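Pegboard sagging on drywall, anchors pulling out along the top edge

Asked by Guilan Lu in Garage and Workshop
Posted 1/25/18

I have a hardboard pegboard panel, nominal 1/4 inch, mounted on the drywall between my garage and laundry room. It is held on with plastic expansion anchors, the ribbed kind that came in the kit, one at each corner and one in the middle of the top edge. The kit is the Puseo one and the instructions give no load figure for the panel, only for the individual hooks.

The top middle anchor has started to back out. There is a visible gap between the spacer and the wall, and the panel bows outward when I take something off a hook. I emptied the heavier items and weighed everything that was on it with a luggage scale. Total was 70 pounds including the panel. Most of that was two pipe wrenches, a sledge head and a box of clamps.

The wall has wood studs but I did not screw into them because the panel width does not line up. A magnet finds drywall screws 5 inches in from the left side of the panel and again at 16 inch spacing from there.

What I want to know:
Is it worth going to larger anchors in the same holes, or should I take it down?
Do I need furring strips if I go into the studs?
Does the hook style make any difference to the pull on the anchors?

Suqin Ding
107 helpful votes

Take it down. Larger anchors in enlarged holes will hold for a while, but the gypsum around the existing holes is already crushed and you would be relying on the paper face.

The load on the top fasteners is not simply the weight divided by the number of screws. Anything that hangs out from the board applies a moment, and that moment is resisted as tension at the top and compression at the bottom. A pipe wrench whose center of mass is 3 inches off the wall pulls outward on the top row much harder than a flat tool of the same weight. Plastic expansion anchors are acceptable in shear and poor in tension, and the tension is also cyclic every time you lift a tool off.

Procedure I would use:

Locate the studs and mark the centerlines with tape above and below the panel. Confirm with a finish nail in a spot the panel will cover. Drywall screws tell you where the stud is but can be off center by half an inch.

Cut two 1x3 furring strips long enough to reach the outermost studs you intend to use. They can run past the edge of the panel on one side if the stud falls there. Fasten each strip with two 2-1/2 inch wood screws per stud. Through 3/4 inch of strip and 1/2 inch of drywall that leaves 1-1/4 inch in the stud.

If the panel is taller than 24 inches, add a third strip at mid height. Hardboard creeps under sustained load, and a panel supported only at top and bottom will take a permanent bow.

Fasten the panel to the strips with #8 pan head screws and washers. Do not use countersunk screws in hardboard. The head wedges the material apart.

The strips also give you the clearance the hooks need behind the board, so the spacers from the kit can be discarded. Keep the strips off the hole rows you want to use. Run the top strip level with the second row of holes and accept losing that row.

On the hook question, the style affects the panel more than the anchors. A hook with a molded mount spreads the load over a larger area of the face than a bare wire hook, so the holes wear more slowly. The moment on the wall is set by the weight and its distance out. Short hooks reduce that distance.

I keep only light items on mine: brushes, screwdrivers, a tape. Anything over 5 pounds goes on a shelf screwed to the studs.
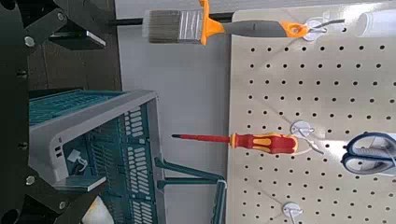 Light tools on plastic-mounted hooks. The handle end of the paintbrush goes over the hook.

If you patch the old anchor holes, cut the crushed paper back to a clean edge first. The strips will probably cover most of them, in which case leave them alone.

Farkach
5 helpful votes

i would just use toggle bolts. had mine up on toggles since last February, no studs, no problem. you do have to drill a bigger hole

Suqin Ding
Reply to Farkach

Toggles are much better in tension than plastic anchors and would probably carry a lightly loaded panel. With the wrenches and the sledge head back on it I would still go to the studs. The toggle does not usually fail in that case. The drywall flexes and the paper tears around the hole.

Guilan Lu
Follow-up

Went with the furring strips. Three of them, as the panel is 32 inches tall. The left stud was off from the screw line by 3/8 inch, so the finish nail check was useful. The clamps and wrenches are now on a shelf and the panel is flat again with no movement at the top edge. I reused the kit hooks. Two of the old anchor holes are still visible above the panel and I will fill those when I paint.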